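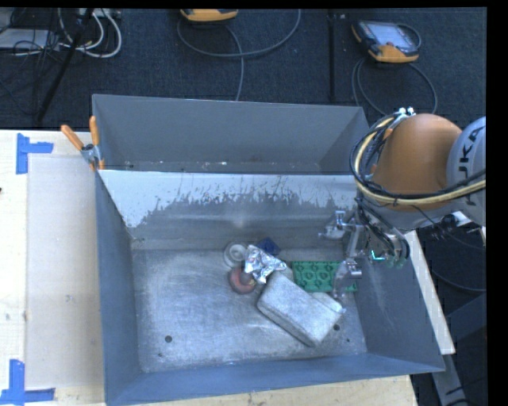

A gray metal bin, its floor scratched bare.

Huguette Texier has been hearing about the death of the household budget for most of her working life, and she doesn't believe in it. She doesn't much believe in the household budget either, at least in the form it is usually sold.

"People come in with an app that has 28 categories," she says. "Coffee, other coffee, gifts, gifts for work. I ask them what they spent last month in total and they look at the phone. They don't know. The phone doesn't know either, it's waiting for them to approve something."

Texier gives free money advice on Wednesday evenings in Clarnska, in a room above the library, and has done so long enough to see several methods come and go. Envelopes came back. Then it was no-spend months, which she thinks do real harm. Her view is that a person who buys nothing in September buys everything in October, and she says she has seen the bank statements. I asked whether she had seen enough of them to be sure. She said she had seen 41, and that no, it wasn't a study.

I put that to Fredy Benavides, who taught the budgeting class at the adult school in Murow until last year and who still thinks the no-spend month is worth trying. He was less put out than I expected.

"She sees the ones it went badly for. Why would you go up those stairs if it went well?" he says. "My students weren't in trouble, most of them. They were bored and a little curious about where it all went."

It's a fair point, though it cuts both ways. A class full of people who are doing fine is not much of a test. When I asked Benavides how many of his students were still keeping any kind of record a year later, he said he had written to 33 of them and had nine replies. Of those nine, four were. He told me this without any fuss and then went on recommending the method, and I'm still not sure what to make of that.

Where the two agree is on the emergency fund, or rather on how badly the advice about it is put. The usual first target is $1,000. Texier thinks the number was picked because it looks good on a poster.

"If your rent is more than that, what emergency is it for? A tire," she says. "So call it the tire fund. Then people save for it, because they know what a tire is."

Benavides would drop the number completely. He used to tell his class to set aside whatever they wouldn't miss by Friday, and then do it again. I said this sounded like advice that works best for people who don't need it. He laughed and said that was most advice.

Neither of them sells anything, which helps. Texier was once asked to put her name to a spending planner and turned it down after reading the sample pages, where there was a box for how each purchase had made you feel. "I bought onions," she says. "What do they want me to write?"

She does keep a record herself. It is one line a week in a school notebook, money in and money out, and she has skipped the whole summer more than once.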